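My old Birkeo signal generator is working again

I bought this Birkeo two years ago from a surplus shop in Flerkgate. It cost me 139 dollars, without manual. For AM receivers it was good enough, but in April the output level started to jump when I touched the attenuator knob.

First I suspected the cable. I changed it and nothing changed. Then I opened the cover and cleaned the contacts of the attenuator, all of them, very slowly.

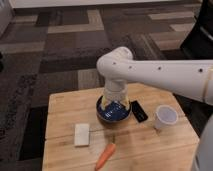
Aileen Layug wrote to me that I should check the output connector before I blame the contacts, as in her unit the center pin had a cracked solder joint. She was right. Mine had the same crack.

I soldered it again and let the instrument warm up for 70 minutes. After that I compared the level with my Sokol power meter at 431 MHz. The difference is now 2 dB, and it stays the same when I turn the knob. I would like it smaller, but for my receivers I can live with it. 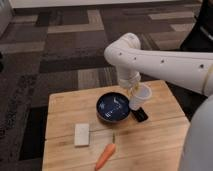

Cup held just above the table, beside the bowl.

The next job is the reference oscillator, which is still a little low. If somebody has the service manual, please write to me.

Gaurav Singhal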